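5 Aug 2022, workshop, desk by the window

Tray fit, second go. Kustelo tray back out of the drawer, the reddish-brown one. Rims still true, checked with the short straightedge on all 4 sides. Last looked at these in April and the notes from then are useless, just says "ok".

Finish on the recess needs another pass. Went over it with 739 paste from Gounder, wiped off after 21 min. Tin says longer but it was going gummy. Inner lip still feels a bit rough under the thumb. 3000 grit next time, dry, no paste. Don't use the blue pads, they shed.

Desk – the Sondley top is fine for this. Scalloped edge is a pain for clamping, nothing sits square on it, so work from the middle. Peg on the right side catches sleeves. Leave it for now, somebody wants it there.

Jar: small see-thru one with the pale lid. Want it to live on the tray and not wander round the desk. Tried it on the flat half first, then in the recess. Recess is better for grabing but then nothing else goes in there. Prurport jars are wider, wont go in at all, sent a note asking if they do a narrow one. 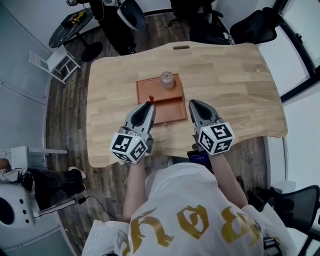 Tray on the desk, jar at upper right.

Curved line on the flat panel: scratch or marked on purpose? Check against the other tray before sanding anything.

To do
– order 3000 sheets, we are out
– felt for underneath, it slides
– ask Gounder re 739 drying time
– desk needs a wipe, paste got on teh grain
– label for jar lid, pencil doesnt hold

Back on it Monday if the sheets show up.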